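Grelora Top Spinners Forum > General chat > Tops for little kids

Thread: Clear dome tops, the ones with a ball inside — any good for a playgroup?

wattle_and_wool
Posted 4 October 2024

Hello everyone, I've been reading for months and finally made an account, so please be gentle with me. I look after the toy shelf at our playgroup and we've got a bit of money left to spend before the year's out. We already have a basket of wooden peg tops from Broser, and they're lovely things, but the three-year-olds can't get them going and end up rolling them under the couch for somebody's nan to fetch.

A mum brought along one of those see-through domed tops with a coloured ball inside and the kids went absolutely silly for it. They had their noses nearly on the table watching the ball go around. Before I order 16 of them I'd love to know what people here think. Do they last? Are they fine on an ordinary table or do I need to buy a spinning board as well?

old_peg_top
I'll be the grump, somebody has to. Plastic dome tops are fun for a fortnight and then they're in the bottom of the toy box. If the littlies can't manage a peg top they're holding it wrong or the tip is too sharp for the surface. Get the wooden ones with the fat rounded tips and show them how to roll it between their palms. My grandkids had it by the time they turned four, and they were so proud of themselves it was worth all the waiting.

Nenisfan40
Oh I can't agree with that, peg! Four is a long way off when you're two and a half. We have a clear one at home and it's been going since last February without a crack in it, and it's been off the kitchen bench more times than I'd like to admit. My little bloke can't launch it himself yet but he'll happily sit there saying "again, again" until my wrist gives out. I reckon the watching is half of it at that age, and they learn how to do the spinning from seeing you do it over and over.

Table is fine for ours, by the way. We did find that a tablecloth kills it dead, and so does any table with a gap down the middle.

Dagim Tsegaye
Hello wattle and welcome. I run the Saturday table for the club so I've seen a fair few of these come and go. Two things I would say.

First, buy 3 and not 16. A group of toddlers will want to crowd around one anyway, and if a seam lets go you'll have found out cheaply. Check the seams when they arrive, and again every few weeks, and if there's any ball or bead inside and the shell is cracked, it goes in the bin straight away. I'm quite strict about that one.

Second, on the board question, I'm with Nenisfan. A smooth table does very well. My Hafþórsson board is a beautiful thing and I wouldn't be without it for the wooden tops, but the lip is high and small children can't see over it. Wipe the table first. Biscuit crumbs are a menace.

old_peg_top
Crumbs I'll give you. Still say a top you can't hurt yourself learning on is a top you don't learn much from. But I'm not the one with a room full of two-year-olds, and I take my hat off to you, wattle.

wattle_and_wool
Thank you all, this is so kind, and peg, I'll keep the wooden ones out for the big kids, I promise! Going with three of the clear ones. Dagim, do you have one going on a plain table so I can show the other parents? They keep asking me what on earth I'm talking about and I've been waving my hands about like a windmill.

Nenisfan40
Take crumbs seriously, I vacuumed our table last night. Yes, the table. My wife walked in and walked straight back out again.

Dagim Tsegaye
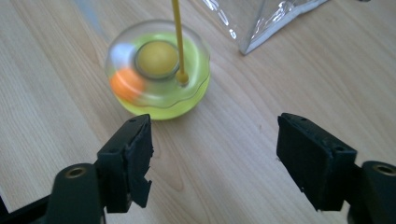

Grelora Top Spinners — Juniors and Playgroups Table

One for your parents, wattle. Plain pale timber table, no board, no mat, and the orange ball has gone to a soft smear inside the dome, the part the little ones love. I'm very fond of the yellow-green as well, it's a cheerful colour on a grey morning. Peg, you'd be welcome to come along and heckle. For playgroup I'd put any plastic bags away before the children sit down, and keep a chair free for whichever grown-up ends up doing all the "agains". Let us know how your three get on, and if you'd like a hand on the first morning, send me a message and I'll bring a couple of the fat-tipped wooden ones too.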